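Clovine Ballot Box, standard size, with stand

Home > Elections and meetings > Ballot boxes

£465 including the stand, excluding VAT
Order code CLV 271
In stock, delivered flat

We've been making the Clovine for long enough now that a good many parish and town councils have one sitting in a cupboard somewhere, and when people ring us about a second one they nearly always start by apologising for not knowing what it's called. It's the Clovine. It's the grey one with the sloping lid, and if yours has a brass slot it's an early one and we can still get parts for it, so please don't throw it away!

The box is meant for the smaller sort of vote: a parish poll, a by-election in one ward, a neighbourhood plan referendum, a residents' ballot on whether the recreation ground should have lights. It will also do very nicely at a full local election, and plenty of them do, but if you're running a large polling station with a long ballot paper and a queue out of the door you might be happier with its big sister, the Costigan, which has a page of its own and a much deeper body. We'd sooner sell you the right one than have it come back.

The slot is cut to take a paper folded once or twice without anybody having to poke at it. This sounds a small matter until you've stood behind a table from seven in the morning watching people try to post a thick wodge of paper through a narrow gap, and then look up at you as if they've broken something. There's a sliding cover over the slot, with its own sealing point, so that the box can be closed off the moment the poll ends and before anyone starts carrying it about.
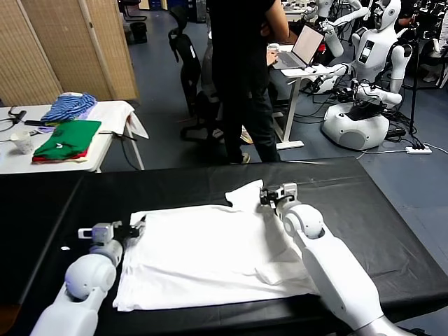 Sealing is done at the lid and at the slot cover, and both points take the ordinary numbered plastic pull seals that most election offices already buy by the bag. You don't have to buy ours. A starter packet comes with the box, along with a pad of labels for the polling district and station number. The label holder is on the front, under a clear cover, and takes a sheet of A5 turned on its side. There is a second holder on the back, added after a kind telephone call from a returning officer's team where all the boxes had been stacked facing the wall.

The stand is new. For years we sold the box by itself, and people put it on chairs, on piano stools, on an upturned crate with a tablecloth over it, and in one village hall on the edge of the stage, where half the voters couldn't reach. The stand has 2 heights. The lower one suits a voter using a wheelchair, and our own advice would be to leave it there all day, though you'll know your own hall and your own voters far better than we do. It folds, and goes into the same bag as the box.

A word about capacity, as it's the question we get asked most. In our own workshop, using single-sheet papers folded once and dropped in by hand, the standard Clovine took 3,618 before the slot began to object. Please don't plan on that figure. Real papers are folded every way you can imagine, and some people seem to fold them into a sort of parcel, so allow yourself plenty of room and have a spare box ready if you're expecting a busy day.

Details

Body: grey polypropylene, ribbed at the corners
Lid: sloping, hinged at the back, lifts fully clear for the count
Slot: central, with sliding cover
Sealing points: lid and slot cover
Handles: one moulded into each end
Stand: folding steel, powder coated
Supplied with: carry bag, starter packet of seals, label pad, instruction card
Assembly: by hand, no tools needed
Guarantee: five years on the body, two on the bag and zips

What customers have told us

We do read everything that comes in, and we try to put the grumbles on the page along with the nice ones.
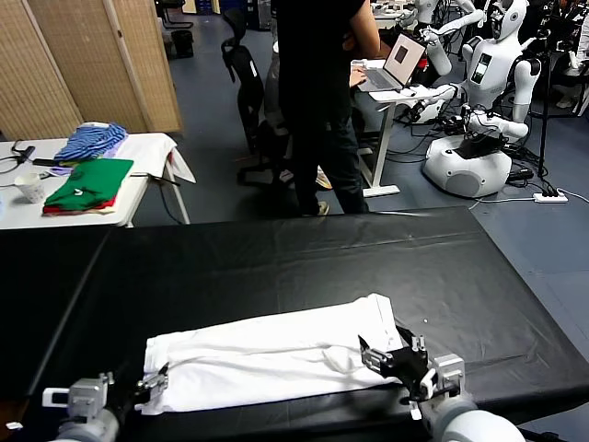
Deividas Venckus wrote to say that the box had been a pleasure at their parish poll in February, very quick to put up and easy for the presiding officer to show empty before the doors opened, but that the instruction card was printed far too small to read in a dim church hall, and could we please do something about it. He also asked whether the lid could be made to stay up by itself while the papers were being tipped out.

We could, and we have, in both cases. The card is now twice the size and has drawings on both sides, and the hinge has a stop in it that holds the lid upright until you give it a gentle push. If you have an older Clovine and would like the new card, write to us with a postal address and we'll send one free. The hinge can be changed too, for the cost of the part, but you'll need a screwdriver and a little patience with the left-hand side.

Ordering and delivery

Councils and other public bodies can order on an official purchase order, with payment at thirty days. Everyone else is very welcome to pay by card or by transfer. Boxes leave us from the Kollach warehouse, usually within the week, though it gets very busy in the run-up to May and we'd beg you to order early if you possibly can. If a poll has been called at short notice, telephone us before you order and we'll tell you truthfully what can be done.

Hire is also possible, with a refundable deposit, and suits councils that hold a poll once in a blue moon and have nowhere dry to keep things. Hired boxes come with new seals and should go back to us empty, please, bag and all.

Spare parts: slot cover, lid hinge, label cover, stand feet, carry bag
See also: Costigan large ballot box; Helatska folding polling screen; seals and labels

Page updated Friday, July 6, 2018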